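Clurnby 手摇磨豆机用后感：早上那杯手冲终于稳下来了

2020-08-15

先说结论给赶时间的人：268 块，买得很值，我会推荐给每天喝一到两杯手冲的人。要喝意式的、家里一早有四口人等着喝咖啡的，可以往下翻到后半段，那里写了我觉得它不够用的地方。

我是五月下的单，之前一直用一台 158 块的陶瓷芯手摇。那台陪了我好几年，也谈不上坏，就是磨出来的粉让人头大，粗的像冰糖渣，细的像面粉，两种混在一起倒进滤杯，水下到一半就堵住，然后尾段又苦又涩。我一度以为是自己手法的问题，跟着视频练绕圈练了一个多月，水流控制得越来越细，咖啡还是那个味道。后来在朋友家蹭了一杯，同样的豆子，同样的滤杯，他冲得比我随便多了，居然是甜的！差别就在磨豆机上。回来当天晚上我就开始看机器。

看了一圈，候选有三个。一个是 Branddale 的电动，省力，但是声音我在店里听过，早上六点半在厨房开那个，隔壁房间肯定要骂人。一个是 Sternbridge 的手摇，口碑很好，做工没得挑，预算超得有点多。最后一个就是 Clurnby，钢芯，双轴承，外调刻度，价格卡在我愿意掏的位置。促使我下单的是 Bakari Shemweta 写的一篇拆机长文，他把整台机器拆到最后一颗螺丝，每个零件单独讲，哪里用料舍得，哪里省了，讲得清清楚楚。我喜欢这种文章，看完以后心里有底。

到手以后先掂了掂，比我想的沉。机身是金属的，外面一层细细的磨砂，手心有点汗也不打滑。筒身中间有一圈防滑纹，一开始觉得丑，用了一周就离不开了，磨浅烘豆的时候左手全靠那一圈借力。摇把比旧的那台长出一截，力臂长了，摇起来轻松很多。把手顶上是一个木球，握着很舒服，转起来顺滑，没有那种咯噔咯噔的旷量。

粉仓是螺纹拧上去的。这里要夸一下螺纹，拧两圈就到位，起扣的位置很好找，早上眼睛没睁开也能一次对上。旧的那台每次都要对好几下，有一回没拧紧，摇到一半粉仓掉下来，一地咖啡粉，扫了十分钟，那一天的心情可想而知。

刻度调节在外面，就在出粉口上方那一圈，转一格响一声。我最看重的就是这个。以前内调的机器，想换个刻度得先把粉仓拧下来，捏着底下那个小旋钮数格子，数到一半忘了，拧到底重新来。现在可以直接转，手冲和法压之间来回切换也不嫌麻烦。每格之间的差别能喝得出来，调细一格，下水慢一点，口感厚一点，变化是连贯的，这让“今天偏酸，明天细一格”这种小调整变得有意义了。

刚开始那几天我有点上头，一天冲三四杯，家里每个人都被迫喝。用得最多的豆子是 Shirima，水洗的，浅中烘，闻起来有一点像杏子干。旧机器磨它，前段酸得很尖，尾巴发木。换了新机器以后第一杯就明显不一样，酸是圆的，放凉一点之后有很清楚的甜，杯底那一口也能喝完。我对风味描述一向嘴笨，包装上写的什么佛手柑、红茶，我以前一个都喝不出来，这次倒是真喝出了红茶。我爱人喝完说“像放了糖”，她平时只喝奶咖的，这个评价我记下来了。 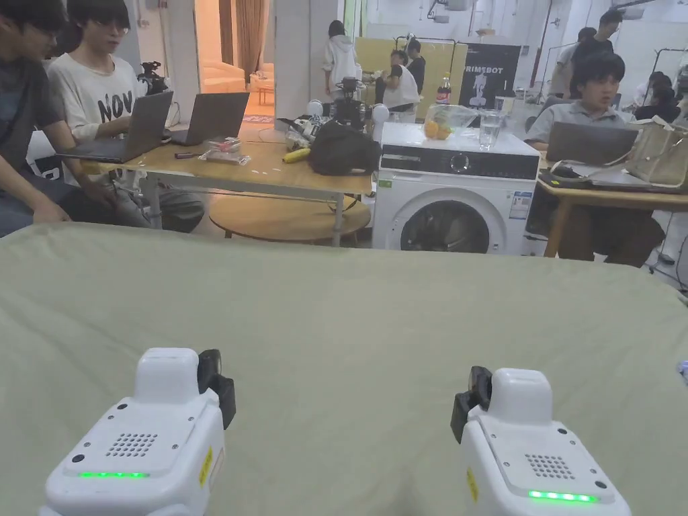

再说力气的问题，毕竟很多人犹豫手摇就是怕累。中烘和深烘的豆子很轻松，边摇边等水开，水还没开粉就好了。浅烘会硬一些，头几下能感觉到卡，我的办法是把机身稍微倾斜一点，让豆子慢慢喂进去，不要竖得笔直，这样阻力均匀很多，手腕也舒服。倾斜以后会稍微慢一点，但我宁愿慢。特别硬的那种极浅烘，肯尼亚之类的，还是要认真摇一会儿，我妈试了一次就还给我了，说这是健身器材。

声音也讲讲。手摇当然有声音，沙沙的，有点像在石臼里捣东西，关上厨房门外面基本听不到。木球那头没有异响。上豆仓的盖子是透明塑料的，扣得很紧，豆子不会蹦出来。中间一度听到轻微的金属摩擦声，吓了一跳，拆开看是有一小片碎豆壳夹在轴承旁边，刷掉就没事了。

静电这件事分天气。夏天潮，几乎没有，粉倒出来干干净净。开空调开了一整天以后就会有一点细粉粘在仓壁上，拍几下能下来大部分。网上都说磨之前往豆子上滴一点点水，搅一搅再磨，我试过，管用。我用的是筷子头蘸水，搅两下就行，千万别多，多了粉会结块。懒的时候我也不滴，损失一点粉而已，不至于影响一杯咖啡。

清洁方面，平时就是盒子里送的那把小刷子扫一扫，磨完顺手的事。大概一个月我会拆一次，把调节环拧到底，芯子就能抽出来，零件不多，按顺序摆在毛巾上，刷干净，再反着装回去。第一次拆花的时间比较久，弹簧和垫片的先后顺序我搞反了，装好以后摇不动，又拆一遍。建议第一次拆的时候手机拍张照。说明书里那张爆炸图印得太小了，垫片的位置根本看不清，这是我对这台机器最大的怨言之一，一张图而已，印大一点能费多少纸呢。金属芯别用水冲，这个大家都知道，我就不啰嗦了。

说到零点，新机器到手最好自己校一下。方法很简单，不放豆子，慢慢往细的方向转，转到摇把不能自由落下的那一格，就当它是零。我这台的零点和刻度环上印的“0”差了两格，所以看别人推荐刻度的时候要自己加上去。第一天我不知道，照着别人的数字直接磨，冲出来像中药，差点怪到机器头上。

我现在的用法写在这里，供参考，每个人的水和豆子都不一样，照抄多半不行。V60 一人份，刻度在手冲区间偏细的那一头，水温浅烘用高一点，深烘放一会儿再冲，闷蒸以后分两段注水，粉床冲完是平的，中间没有坑。法压壶我会调粗不少，泡好以后不急着压，等上面那层粉沉一沉再倒，杯底的泥比以前少太多了！以前喝法压，最后一口从来不敢碰。冷萃也试过一次，粗磨，放冰箱一晚上，味道很干净，就是要磨的量大，得分好几仓，手有点酸。

接下来写缺点，夸了这么多也该轮到它们了。

第一个是容量。上豆仓装一人份很从容，两人份刚刚好，再多就要磨两次。周末家里来人，我站在厨房里摇了一轮又一轮，客厅的话题都换了好几个。人多的家庭我还是建议电动，Branddale 那台声音是大，但它快。

第二个是意式。刻度能调到那么细，磨出来的粉也够细，我拿去朋友那台半自动上试过，能萃出来，油脂也漂亮。可是磨一份意式粉要摇很久，而且意式区间里每一格的跨度偏大，这一格流速太快，下一格就滴不出来了，想停在中间没有办法。偶尔玩玩可以，天天喝意式的人会抓狂。Sternbridge 那台我后来借来摸过，刻度密得多，贵有贵的道理。

第三个是收纳。摇把取下来以后没有地方固定，它就是一根单独的长条，放抽屉里很占地方，带出门也容易刮到别的东西。官方有收纳包，要另买，我没买，拿一只旧的厚袜子套着，挺好用的，看着是不太体面。

第四个很小，木球的漆面在掉。我每天用，用到现在，顶上磨出一小块发白的地方。摸着没什么影响，介意外观的人可能会不高兴。客服倒是回复得很快，说可以寄一个新的来换，我嫌麻烦就没要。

有人可能会问和更便宜的比起来值不值。我的看法是，如果手上已经有一台能用的钢芯机器，没必要换。可要是还在用那种陶瓷芯的入门款，又每天都喝，那多花的这一百来块是我觉得咖啡这个坑里花得最踏实的一笔。滤杯我买过玻璃的、陶瓷的、铜的，手冲壶换过三把，电子秤也换过，加起来早就超过磨豆机的钱了，带来的变化合在一起都没有这次大。早知道就先买它，别的以后再说。

还有一点没想到的好处，就是我开始敢买好一点的豆子了。以前总觉得给我喝也是浪费，买来的都是大包装的拼配，怎么冲都一个味。现在每个月会挑一两包单一产区的小包装，打开袋子先闻，再猜冲出来什么样，猜错的时候居多，很有意思。上个月买到一包日晒的，磨的时候整个厨房都是草莓酱的味道，我爱人从卧室走出来问是不是在做果酱。那包喝完之后马上又去下单，结果卖完了，难过了两天。

寿命方面我没有发言权，时间太短了。Shemweta 那篇文章里提到他摇过 3000 次以上才换过一次轴承，轴承是标准件，自己就能换。我这台目前没有松，空摇的时候芯子转得很正，对着光看，内外芯之间的缝隙一圈下来是均匀的。等用满一年我再来补一段，到时候重点看看刃口和调节环的手感有没有变化。

买的时候留意两件小事。颜色有黑有银，黑色那款好看但是沾指纹，银色的耐脏，功能上没有区别。再就是下单页面里有个带手冲壶的套装，那把壶我在店里用过，出水太猛，断水也不利落，建议单买机器，壶另外挑。

评论里要是有人也在用这台，很想知道你们冲浅烘一般停在哪一格，记得写一下自己机器的零点偏了多少，不然没法对。我最近在试比平时再粗两格、水温拉高的冲法，香气是上来了，可是有时候会偏薄，还没找到满意的位置。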